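Folding project for our school robotics club – sweaters are eating us alive

Forum: School and Club Robotics > Student Projects

rosaire_lemieux
Hi all, long post coming, so get yourself a coffee! I help out with the robotics club at our school (eleven kids at the moment, mostly ninth and tenth grade) and this year they voted for a laundry folding project over the maze thing we usually do. I was thrilled, and then I remembered how I fold my own laundry.
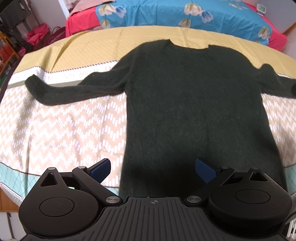
So the kids have been collecting folding demonstrations at home and bringing them in, and we've got 298 so far. Towels were lovely. T-shirts were fine after a couple of weeks of arguing over which sleeve goes first. Knitwear is where it has all slowed down, and the fuzzy green sweater is the worst of the bunch. It's a crew neck with long sleeves, and when it's spread flat the sleeves go out nearly the width of the bed, so there's an awful lot of sleeve to bring in before you can even think about the body. The kids named the project Majimbun (don't ask me, there was a vote on that too) and they'd like to have something to show at the district open house in August.

My questions, in no special order. Do you let students fold on whatever surface they have at home, or do you make everybody use the same plain mat? And has anyone had luck with fuzzy yarn? Our policy does a respectable job on cotton and then just dithers over the hairy stuff.

kitine_dad
Welcome to the club, so to speak. We did folding two years ago with a middle school group and I'd say go with a plain mat, every time. We had kids folding on patterned quilts and the model got very attached to those quilts. Take it to a table in the school library and it acted like it had never seen a shirt before. Once we bought gray mats things calmed right down. I know it's less fun, and the kids grumbled, but you only have until August.

Lenni Huttunen
I'm going to disagree with kitine_dad, in a friendly way I hope! If every home has its own bedspread, then you've got variety for free, and I'd hate to see you throw that out. A zigzag print or a busy border under the sweater is good practice for the model. The trouble in the quilt story sounds to me like too few quilts. How many different homes are in your 298? If it's two kids with two beds, then yes, buy the mats. If it's all of them, keep going and just ask for more beds, couches, kitchen tables, whatever they've got.

rosaire_lemieux
Oh, that's a fair question and I had to go and check. Seven homes, but very lopsided – one very keen student did 122 of them. All on the same bed, as far as I can tell.

Lenni Huttunen
There's your problem, or a good piece of it. Give that student a medal and then ask for a different room.

kitine_dad
Or a mat :)
I'll give Lenni this much, seven homes is more than we ever had. We had three.

zarnley_bot
Chiming in on the yarn. Fuzzy knits gave us trouble in the grasp, never mind the vision. The fingers would close on the fuzz and pull up a tuft while the sweater stayed where it was. What helped was teaching the kids to come in lower and take a proper pinch at the cuff, and to lift slowly. They all want to go fast when it's being recorded. We re-did 98 of our demos that way and it was the best afternoon-and-a-half we spent on the whole project.

Also, do they all fold in the same order? Ours didn't, and I'd sort that out before anything else.

rosaire_lemieux
They do not, ha. We have a sleeves-first camp and a fold-it-in-half camp, and I'm afraid I've been letting both go on because the debates were so good. One of the girls drew up a whole chart with arrows and it's now taped to the cabinet door.

wamell_robotics_mom
Please don't squash the debate entirely! My daughter's team split theirs into two sets, trained on each one, and made the comparison their poster. The judges loved it and the kids learned more from that than from getting the thing to work. They only had 16 sweater demos in the smaller set, so it wasn't exactly science, but they said so on the poster and that went over well too.

zarnley_bot
Sixteen is thin, but I like the poster idea. I'd still pick one order for the open house demo, for your own blood pressure.

rosaire_lemieux
You're all so helpful, thank you. I read most of this out loud at club this afternoon and here's where we landed. Sleeves first for the open house, both methods for the poster, and everyone records their next batch in a room they haven't used yet. Slow pinches at the cuffs. No mats for now (sorry, kitine_dad, you had two votes and one of them was mine).

kitine_dad
I'll take two votes. Post how the green one goes, I'd like to see it folded.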